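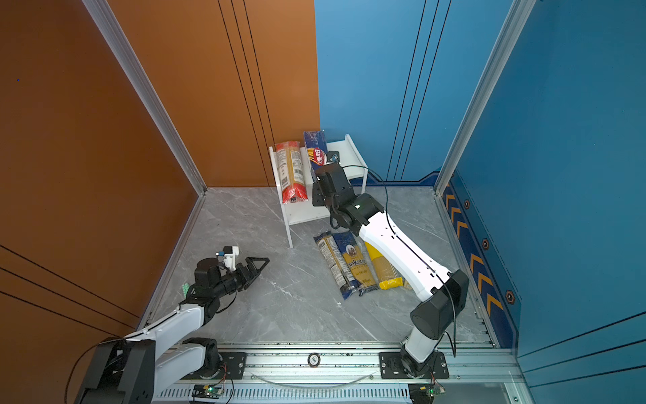 Shelf Handling Group, Larnance Building, Room 4

Friday, September 19, 2025

Budget day. I had the cell until lunch and the spreadsheet after that. The request for next year has to be in before the week is out, and up to this morning it was still the June version with two lines crossed through.

The task is still pasta. Packages on the floor, a white two-tier shelf at the back, two arms on the rail. I keep choosing it because long, slippery packages show up every weakness in a gripper, and they cost next to nothing to replace. Food stock is the one line in the budget that has never been questioned.

What I have to decide is where the money goes. The choices are a spare arm, new fingers for both grippers, or a second cell. I can't have all of it. Negri quoted 1,218 for the finger sets, shipping included, good for 60 days. Halen wants more for theirs and won't put a lead time in writing. I called them again before lunch and got the voicemail.

I wrote down the Negri number, then went back and read my notes from June. Half of them are about the plastic wrap. A finger that closes well on a cardboard box can slide on film, and I'd forgotten how much time went into that. It moved the fingers up my list, above the spare arm.
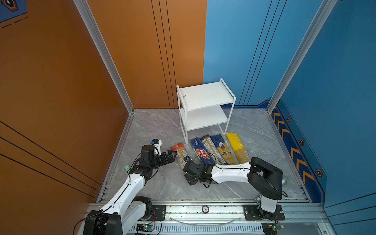

Muchen Luo thinks I have it backward and that the spare arm should come first, because one dead joint stops everything and fingers can be printed in the building for almost nothing until spring. Muchen also said that if the arm goes in as a "nice to have" it will be cut, so it should go under maintenance or be left off.

I don't agree about the printing. We priced it once and left out the hours. But the point about a dead joint is fair. We have two arms and no cover for either one. I moved the spare arm to the maintenance page and asked Ostitach for a repair price as well as a purchase price, so there is something to compare.

The second cell is off the list for this year. The cell itself isn't the expensive part. It needs floor space, another computer, and someone to look after it, and I have none of those lined up. 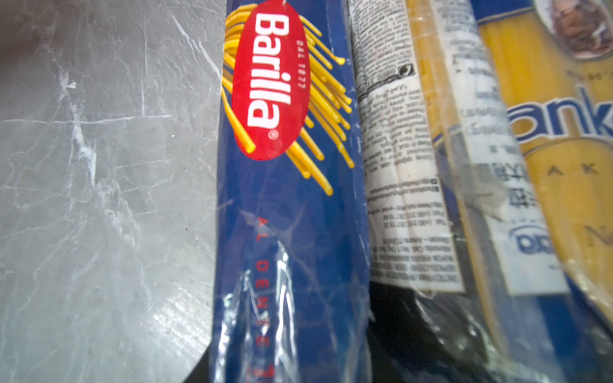
Entry kept by the equipment planner, Shelf Handling Group

Small items, so I don't lose them again. Cable for the wrists, both sides. Fasteners for the mounting plates. A box of assorted pasta, more brands than last time, since the packages all crease differently. I put 200 down for the lot. It was too low last year and I paid for the tape myself.

Cameras stay as they are. I looked at an upgrade and the only argument I could write down was that the new ones are newer. If the glare on the wrap is still a problem after the fingers are in, I'll try moving a lamp first and put cameras in the following year.
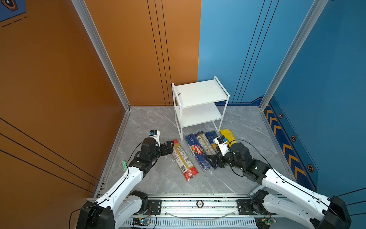
The other thing I want in the plan is time. Every quote gives a delivery date and none of them covers the days we lose when a part comes in and everything has to be set up again. I put down four days for the fingers, two per arm, and wrote it in as a cost with its own line. It may get struck out. I'd like it to be seen once before that happens.

Totals are done except for Ostitach. Need a signature on the Negri quote, and need to try Halen one more time on Monday morning.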